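Clearing the table, two arms at a time

The robotics club at Bratley has spent this term on a job most of its members try to get out of at home. Its project, called Stinduvus, asks a pair of robot arms to clear up after a meal: rubbish in the bin, plates together, glasses on the rack.

We met two members of the project team, one who looks after the arms and one who looks after the software, in the room where the club keeps its bench. Both are in their second year. They asked to be quoted as members of the team and not by name, which is how the club does all its publicity.

The idea came out of a meeting last autumn. The club had been stacking coloured blocks for a year and wanted something harder. "Blocks are all the same," the hardware member said. "You learn to pick up a block and then you've learned it. We wanted things that were different shapes and that people really have in a kitchen."

They settled on glasses, small plates, chopsticks and food wrappers. Most of it came from charity shops. The club's budget for the year was £2000, and nearly all of that had gone on spare motors and cables before anyone thought about crockery.
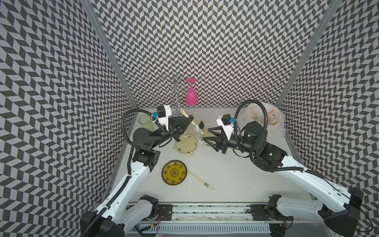
The software member said chopsticks were the worst thing on the list. "They're thin, they roll, and they lie flat. If the gripper comes in a few millimetres too high it closes on nothing. If it's too low it pushes into the table and the arm stops." The team lost most of two weeks to that one problem. In the end they slowed the last part of the movement down and changed the angle of the wrist, and the number of missed grips dropped.

Plates gave them a different sort of trouble. A flat plate has very little edge to hold. "You and I would slide it to the side of the table and get a thumb under it," the hardware member said. "We tried teaching that and it was slow. Now we go for the rim with one finger on each side of it." Small plates are easier than large ones, and the team has stopped using dinner plates altogether.

Cameras are mounted close to the grippers as well as looking over the whole table. The software member said the close view mattered more than they had expected. "From above, one arm is often in the way of the other. From the wrist you can see what you're about to take hold of."
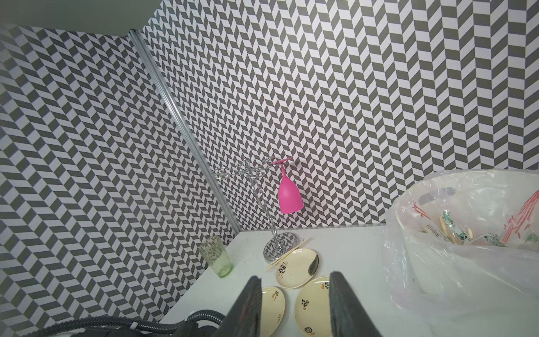
The glass stand and plates from the wrist, with the lined bin to the right.

The club does not write out each movement by hand. Members guide the arms through the task, the movements are recorded, and a program is trained on the recordings. So far the team has kept 2562 of them. Members sign up for half-hour slots, and the software member said that was as long as most people could manage before they got careless.

"You can tell in the data when someone is tired," the software member said. "They start bumping things. We throw those away."

Asked whether members found it boring, the hardware member said some did. Attendance fell in the spring and the team had to shorten the rota. It went up again once the arms began doing parts of the job on their own.

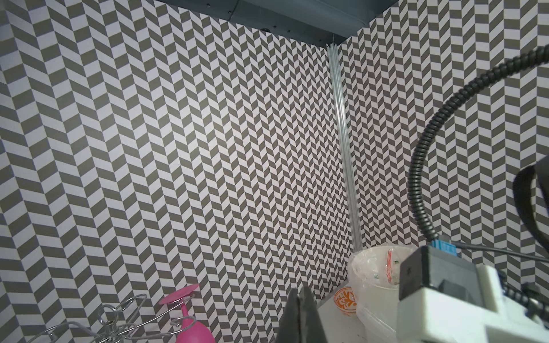
Bratley Robotics Club, Stinduvus project team

The rack was added in the second half of the project. A wine glass has to hang by its foot with the bowl downwards, so the arm has to turn it over and bring the stem in at the right place. The club uses plastic glasses for this. "We did start with one real glass," the hardware member said. "Just the one."

The curved wires of a rack caused difficulties too. Shiny metal shows up differently depending on the lights in the room, and the program that worked in the afternoon did not always work in the evening. The team put a lamp over the bench and kept the blinds down, and both members thought that had helped more than any change to the code.

We asked why the job needed two arms. The software member said much of it could be done with one, only slowly. Two arms can pass things across, and one can hold something steady while the other works. They can also hit each other. "That's happened," the software member said. "There's a limit set now so they slow down when they get close. It makes them look very polite."

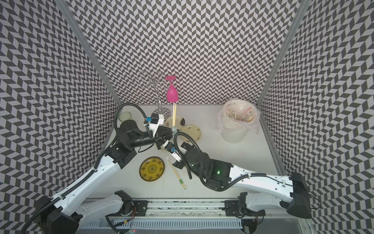 What comes next

The club has entered Stinduvus for Ivent, a student competition held at the end of the month. There are 17 teams on the list this year. Each gets one table and 29 minutes, including setting up, and the judges lay out the objects themselves.

Both members were cautious about their chances. The arms still drop chopsticks, and a full run without help is not something they can count on. "If we get the wrappers and the plates done I'll be happy," the hardware member said. "The glass would be extra."

After the competition the arms come off the bench for cleaning, and two of the motors will be replaced. The team wants to try cutlery in the autumn. New members are welcome and do not need to have done any programming.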